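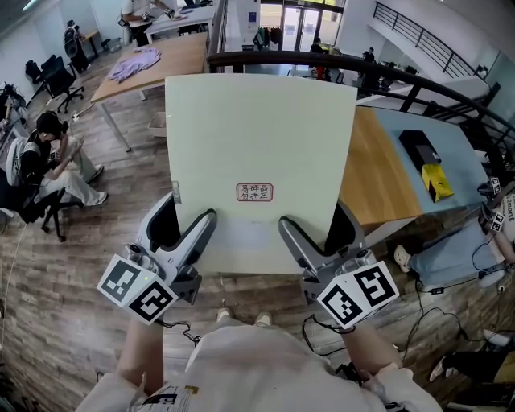
Home | Programme | Artists | Venue Safety | Accreditation | Contact

Pre-Event Safety Inspection: Benefit Concert for Displaced Musicians
Venue: Dallden Hall, main auditorium and backstage
Date of inspection: 7 March 2019
Inspecting officer: Chiamaka Bako
For the promoter: Balthasar Brunner, Leitner Concerts
Licensed capacity: 1215

Each item is marked Satisfactory, Action required or Not applicable. Items marked Action required must be closed before the doors open to the public.

1. Front of house

1.1 Main exits unlocked and clear – Satisfactory.
1.2 Emergency lighting, stalls and balcony – Action required. Two fittings on the balcony stair did not come on when tested. The hall electrician has been told.
1.3 Bag search tables at both entrances – Satisfactory. The Stalten Street entrance needs a second table if queues reach the pavement.
1.4 Step-free seating and companion places – Satisfactory.
1.5 Exit signs readable from all seats – Satisfactory, except row H, where a hanging banner hides the sign over door 7. Banner to be raised.

2. Stage and equipment

2.1 Lighting rig certificate seen – Satisfactory. Certificate supplied by Rerard Staging.
2.2 Loudspeaker stacks secured – Satisfactory.
2.3 Cables taped or covered at crossing points – Action required. The run behind the string players is uncovered.
2.4 Smoke effects – Not applicable. Withdrawn by the promoter at the request of the artists.
2.5 Stage steps, handrail and edge marking – Satisfactory. The left handrail is slightly loose but will serve.

3. Artists and backstage

3.1 Artist entrance staffed from load-in until the last departure – Satisfactory.
3.2 Names on the door list checked against passes – Action required. The list has 116 names and several are spelt differently on the passes. Mr Brunner will issue a corrected list.
3.3 Privacy of artists – Satisfactory. Some performers have family still living under threat at home. Hotel details and travel times must not appear on any notice board or call sheet.
3.4 Interpreters present for the safety talk – Satisfactory. The talk will be given in three languages.
3.5 Press kept to the marked area – Satisfactory. Interviews by prior agreement only.

4. Medical and fire

4.1 First aid room open and stocked – Satisfactory.
4.2 Extinguishers in date – Satisfactory. One by the scene dock is missing its wall bracket and stands on the floor.
4.3 Stewards briefed on evacuation – Action required. Eight stewards had not attended at the time of inspection.

Items 1.2, 1.5, 2.3, 3.2 and 4.3 will be inspected again on the afternoon of the concert. The officer may delay opening if any remain open.

Signed: C. Bako

Related documents
Steward briefing notes
Guidance for visiting artists and their families
Press accreditation form
Dallden Hall evacuation plan
Benefit concert: full running order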